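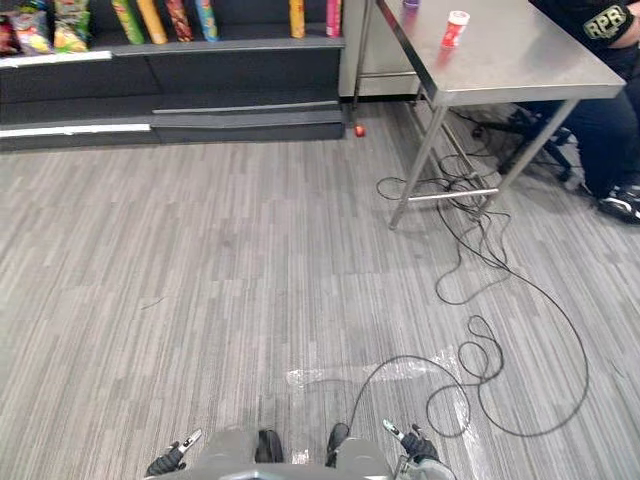 The snack corner, with the red thing waiting down on the carpet.

Hi all! I'm Nanami Koyama and these are from the pickup project our club, the Skeltside robot club, has been chipping away at since October. The task comes from the Mikbridge challenge sheet: find something small on the floor of a shop, get a hand over it, pick it up. You get 90 seconds a try and there's a cap of 900 points for the whole floor section (we are nowhere near that, but we're having a great time). I picked the shop floor task because I love anything with snacks in it, and I got teased for that plenty.

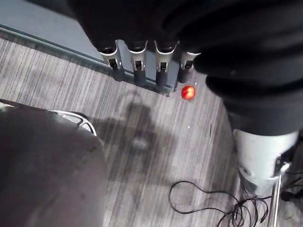
2 min read

Four fingertips lined up over the carpet, with the little red target just past the last one. I could look at this angle all day! Getting close to a wall is the part I find hardest - you want to come in from the open side, but then the arm wants to be somewhere else. Boonmee Suwannarat wrote our approach code and keeps telling me to slow down near the baseboard. Boonmee is right. I still go too fast.

Small round stuff is a pain in general, too. Touch it a bit off center and it rolls, and then you've used up half your time chasing it.

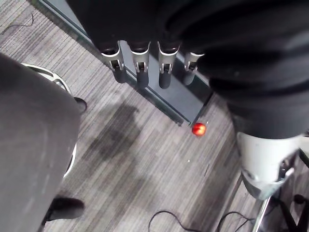

Anyway, we've been arguing over whether to close all the fingers at once or bring the outside ones in first. I'm team outside-first. Boonmee wants all at once and has a spreadsheet with nearly 1356 rows in it to back that up, so I may have to give in before the Ununcombe meet. If you've done floor pickups with a hand like ours, please leave a comment, I read every one!

Posted 10 December 2022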